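Über uns

Die Robotik-AG Midholm ist eine Arbeitsgemeinschaft der Gesamtschule Midholm für die Jahrgänge 9 bis 13. Im Moment machen 26 Schülerinnen und Schüler mit. Wir treffen uns einmal pro Woche nach dem Unterricht im Werkstatttrakt, Raum 121. Geleitet wird die AG von Nuria Goicoechea (Informatik und Mathematik) und Demetrio Lozano (Technik).

Wie wir arbeiten

Die AG besteht aus zwei Gruppen. Die Grundgruppe baut kleine Fahrroboter und lernt dabei löten, verdrahten und programmieren. Wer neu dazukommt, beginnt dort, auch mit Vorkenntnissen. Nach einem Halbjahr kann man in die Greifgruppe wechseln. Dort geht es um das Greifen ungeordneter Gegenstände mit einem Industrieroboter, in der Fachsprache »Griff in die Kiste«.

Die Aufgabe klingt einfach: In einem Behälter liegen verschiedene Dinge durcheinander, und der Roboter soll sie einzeln herausholen. Ein Mensch sieht sofort, wo er eine Bürste anfassen muss und dass ein Schwamm nachgibt. Dem Roboter muss man beides beibringen. Deshalb nehmen wir keine gleichförmigen Würfel, sondern Alltagsgegenstände und ausgediente Kleinteile aus der Werkstatt.
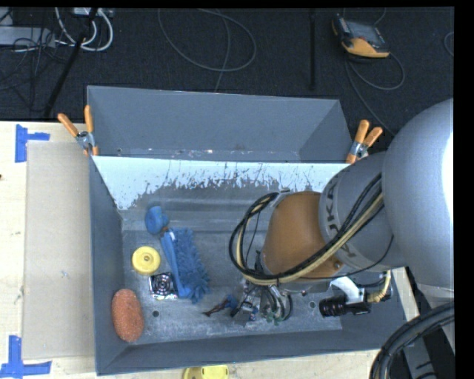 Am schwierigsten sind flache und dünne Teile. Liegen sie dicht am Boden, kommen die Finger des Greifers schlecht darunter, und in den Ecken ist wenig Platz für das Handgelenk. Auch Kabel machen Probleme, weil sie jedes Mal eine andere Form haben. Jeder Griffversuch wird protokolliert: Gegenstand, Lage, Anfahrtsrichtung, Ergebnis. Eine Messreihe umfasst bei uns 100 Versuche. Erst danach wird am Programm etwas geändert, sonst lassen sich die Ergebnisse nicht vergleichen.

Unser Programm heißt Hikovetti. Den Namen hat die erste Greifgruppe vergeben, eine Bedeutung ist nicht überliefert. Es wertet die Kamerabilder aus, schlägt einen Greifpunkt vor und gibt ihn an die Steuerung weiter. Geschrieben ist es in Python, die Dokumentation führen die Schüler selbst. Ältere Teile sind noch lückenhaft beschrieben, daran wird dieses Schuljahr gearbeitet.

Wettbewerb

Seit einigen Jahren nimmt die Greifgruppe am Plurcombe-Schülerwettbewerb teil. Bewertet werden die Zahl der richtig abgelegten Gegenstände, die benötigte Zeit und ein schriftlicher Bericht. Im letzten Durchgang kamen wir auf Platz 2. Punkte verloren haben wir vor allem beim Bericht, der zu spät begonnen wurde. Jetzt schreibt jedes Team von Anfang an mit.

Sicherheit

Am Roboterarm arbeitet man nur nach einer Einweisung durch Herrn Lozano. Während der Arm läuft, greift niemand in den Arbeitsbereich, und eine Person steht immer am Not-Halt. Lange Haare werden zusammengebunden, Schals und Ketten abgelegt. Wer sich nicht daran hält, setzt für den Rest des Termins aus.

Unterstützung

Die Firma Robles Maschinenbau übernimmt einen Teil der Materialkosten und bietet jedes Jahr Praktikumsplätze an. Für die Teilnehmenden ist die AG kostenlos. Nur die Fahrt zum Wettbewerb wird anteilig bezahlt, Zuschüsse sind über den Förderverein möglich.

Mitmachen

Neue Mitglieder nehmen wir im Oktober auf. Anmeldezettel liegen im Sekretariat und vor Raum 121 aus. Programmierkenntnisse sind nicht nötig, regelmäßige Teilnahme schon. Wer erst einmal zuschauen möchte, sagt vorher Frau Goicoechea Bescheid.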